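3.2 Message scheduling and customer segments

The second part of the study looked at when promotional text messages were sent and to whom. All messages went out through Stustar, the bulk messaging service that the retail chain Mamura had been using before the study began. We did not change the sender name, the opt-out wording or the length limit of a single message. The only things that varied were the hour of sending and the way customers were divided into segments.

Mamura's contact list was cleaned first. Numbers that had bounced twice were dropped, as were duplicates and numbers belonging to staff. This left 947 customers who had given consent to receive offers by text and had made at least one purchase in the previous year. They were placed in 7 segments according to purchase frequency, with the first segment holding the most frequent buyers. Customers stayed in the same segment for the whole period, even if their buying changed along the way. We considered moving them as new purchases came in, but this would have made the segments hard to compare with each other.

Each customer received two messages a week, one in the morning and one in the late afternoon. The morning message carried a general notice, such as longer opening hours or a new product line. The afternoon message carried a discount code that could be used in the shop or online. Codes were unique to the customer, so a redemption could be traced back to the message that carried it. Codes passed on to friends or family were counted for the original recipient – we had no way of separating these cases.

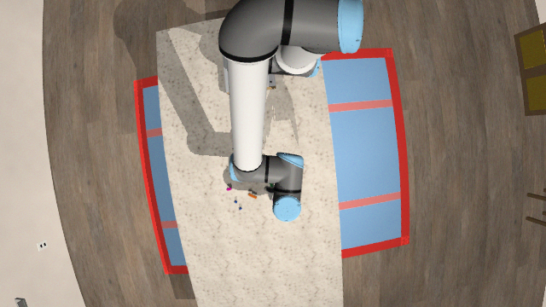 Figure 2. Simulated robotic arm above a tabletop.

Redemptions were logged by Torres, the point-of-sale system installed in all of Mamura's shops, and exported every night. The export was matched with the Stustar delivery log by code. Delivery receipts were missing for part of June, when one mobile carrier stopped returning them. Messages sent through that carrier in the gap were treated as delivered if the code was later used and left out otherwise. This rule favors the messages in question, and we come back to it in Section 5.

The segments differed more than the sending times did. Customers in the first two segments used their codes often, and the hour made little difference to them. In the middle segments, a code sent after 4 p.m. was more likely to be used on the same day, while one sent earlier tended to be used later in the week or not at all. The last segment responded to very few messages of either kind. It also had the highest share of opt-outs, most of which came in the first 11 days.

Opt-outs deserve a separate remark. Mamura's marketing staff had expected them to follow the discount messages, which are the more openly commercial of the two. In our data they followed the general notices more often. A possible reason is that a notice about opening hours is of little use to someone who rarely visits the shop, but the study was not designed to test this, and we did not ask customers why they left.

A smaller run was carried out with Sosbridge, a garden supply company that sells mostly online. Its list was divided in the same way, but the messages linked to a web page and carried no code. Clicks were used as the measure of response. Clicks and redemptions are different acts, so the two sets of results are reported side by side and are not pooled. The general pattern by segment was similar. The effect of the hour was weaker, which may have to do with the fact that Sosbridge's customers can order at any time of day.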